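Participants wanted: does the checkout shelf make you buy things?

Posted 8 January 2019

You have probably read that shoppers are helpless in front of a chocolate bar at eye level. We have read it too, in a good many papers, and we're not convinced. Most of the studies we looked at asked people what they thought they would buy, then reported the answer as if they had bought it. Several never said what the shoppers had eaten beforehand.

The Anirer project is looking for 42 adults to take part in a small study of snack placement and everyday spending. You don't need to have an interest in nutrition. If you already have a firm theory about willpower, we'd ask you to leave it at the door.

You will come in for 2 sessions in April. In each one you'll do a short mock shop with a list and a set budget, then fill out a questionnaire. Some of the goods are laid out flat and some are on raised displays, and the layout changes between sessions. We won't tell you what we expect to find, partly because the team doesn't agree.
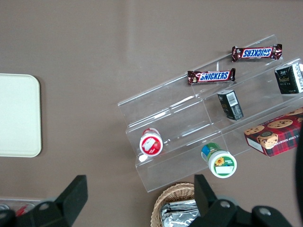
Snickers bars on the top tier of a clear stepped display stand.

Who can apply: anyone 18 or over who does at least half of the grocery shopping for their household. We can't take people who work in retail merchandising or market research. Please tell us about food allergies when you write, nuts especially, as some products contain them.

What you get: $200 on completion of both sessions, paid by cheque or e-transfer. There's no partial payment for one session, so check your calendar before signing up. You also get a plain-language copy of the results, including if they're dull.

What you don't get: diet advice, a personality type or a coupon. The study isn't sponsored by a food company – we were offered that once and said no.

To apply, send Bo-ram Wang a few lines at the Anirer office with your age, your neighbourhood and who you usually shop for. Questions about consent or privacy go to Roswitha Pichler. We'll reply within 10 working days, whether or not you have a place.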